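Monday, October 31, 2022

Halloween, and the only thing I dug up was a jade plant.

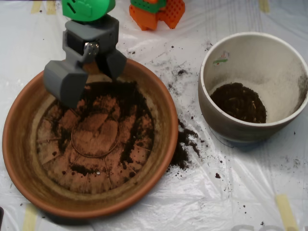
Two pots, and a fair amount of soil in neither.

The plan was to repot everything before the heating comes on in earnest. Kadri says you should never repot in fall, you wait until February like a civilized person. Kadri also has 18 healthy plants, so I listened politely and then bought the soil.

The terracotta pot is the one I paid too much for at Gidwood. Lovely thing, wide as a soup tureen, and I have now established that it swallows potting mix without looking any fuller. You can still see the ring on the bottom. The white one got its little mound, and I never did peel the label off the inside, which I have been meaning to do for 2 years. It's under the rim where the leaves will cover it, or so I tell myself.

The rest went on the table. I have a theory that a bag of soil holds more when it's spilled. I swept the worst of it into my hand and put it in the terracotta, then leaned on the table to admire my work and came away with a black elbow.

Ama Sarpong called in the middle of this to ask if I had candy. I said yes — there were five caramels and a granola bar — and she said she'd bring a bag over. First trick-or-treater at six, a very small ghost who looked at my fingernails and took one caramel.

The jade is spending the night in the sink, wrapped in newspaper. Need more soil tomorrow, the big bag this time. Also a brush for the table, and call Kojo back about the shelf.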